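Notes for the fourth session: page builders, add-on packs, and how not to drown in them

Welcome back, everybody! Last time we got the test site running on the classroom server and each of you made a home page out of plain blocks, and I was really pleased with how those came along (a couple of them were nicer than my own, and I have been at this a long while). Tonight we move on to the thing most of you asked me about in the break, which is all those extra plugins that promise you a finished-looking site by supper time. These notes cover what I'll say at the front, plus a few things I always mean to say and then run out of evening for.

## Where the add-on sits

Think of three layers. At the bottom is WordPress itself, which stores your words and hands them out to visitors. On top of that is your theme, which decides on fonts, colors and where the menu goes. Then comes the page builder, which lets you drag rows and columns around on a single page without writing code. In class we use Storitora as our builder, so when I say "the builder" that's the one I mean.

An add-on pack is a plugin for the builder. It won't run on its own - switch Storitora off and the pack just sits there in the plugin list with a yellow notice next to it. What it gives you is more elements to drag in: pricing tables, countdown clocks, flip boxes, image sliders, fancy headings, and so on. The pack installed on our server is Sikder, and it comes with 90 elements. Ondania is the other one you'll hear people mention, and some of you may already have it at home. Please don't install both on the class site, though. They each load their own icon set, and the last time we had the two together the menus went very peculiar indeed.

## Switching on only what you need

When you first activate Sikder, every element is turned on. That's handy for looking around, and it's a poor way to leave things. Depending on how a pack is written, every active element may add its own style file and its own script, and your visitors end up downloading a countdown clock for a page that has no countdown on it.

Here's the order I'd like you to follow tonight:

1. Go to Plugins and check that Storitora is active first.
2. Activate Sikder and open its Settings page.
3. Click "Disable all" at the top. Be brave!
4. Turn on the heading, the info box, the image gallery and the button. Those four will get you through the whole of tonight's exercise.
5. Save, then open your page in the builder and look for the new group in the element panel.

If the new group doesn't show up, save your work and reload the browser tab before you put your hand up. Nine times out of ten that does it, and the tenth time I'll come round.

## Shortcodes, and what happens when you leave

This is the part I get a bit preachy about, so bear with me. When you drop an element on the page, many builders save it as a shortcode, a little instruction in square brackets tucked into your text. While the plugin is active, WordPress swaps that instruction for the proper element. Turn the plugin off and the visitor may see the raw brackets instead, right there in the middle of your sentence.

Harvey Zacharias, who taught this course before me and left me a whole drawer of his old handouts, had a page on this that I still use. He rebuilt the site for the Flunmont garden show after the builder they had been using was dropped by its makers, and he found shortcodes on every page, some of them three deep. The photographs and the wording were all fine. It was the layout he had to do over by hand, and it took him most of November.

So keep your real content in plain text wherever you can. Put the opening hours in an ordinary paragraph and save the fancy element for something you could live without. And keep a copy of your text in a separate document, please, even if it feels like fussing.

## Pictures in a gallery element

The Sikder gallery will happily accept a photo straight off your phone, and the page will then crawl. Before uploading, shrink each picture to a sensible width and save it as a JPEG. My own rule for small gallery pictures is to stay under 500 KB, and most can go a good deal lower than that without looking any worse.

Some settings in the gallery panel that people skip past:

- **Columns.** 3 looks comfortable on a laptop, 4 starts to feel cramped once there are captions.
- **Lazy load.** Leave it on. Pictures further down the page wait until the visitor scrolls near them.
- **Alt text.** This comes from the Media Library, so fill it in there and it will follow the picture into any gallery you add it to afterward.
- **Caption.** Also from the Media Library, but you can overwrite it for one gallery only.
- **Crop.** Set to "square" by default, which chops the sides off anything wide. Try "original" first.

## Before you update anything

Update order matters more than people expect. Back up first, then check the pack's release notes to see which builder version it wants. On the class site I do Storitora, look at a page or two, and then do Sikder. If something breaks you'll have a fair idea which one did it, and you can roll just that one back.

## To do before next time

- Finish your page with the four elements and publish it on the class site.
- Turn Sikder off for a minute, look at your page, and write down what you see. Then turn it back on!
- Add a one-picture gallery at the bottom of the page, with the crop set to "original" and a caption filled in. 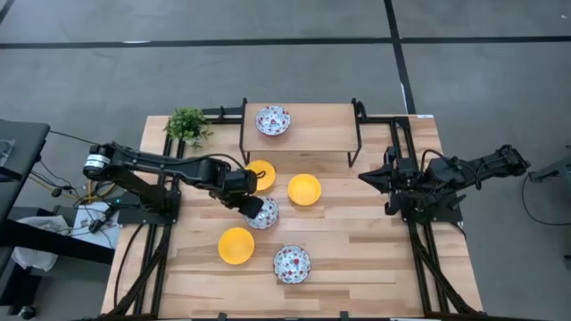

*Yellow and patterned bowls on a wooden table, crop set to "original."*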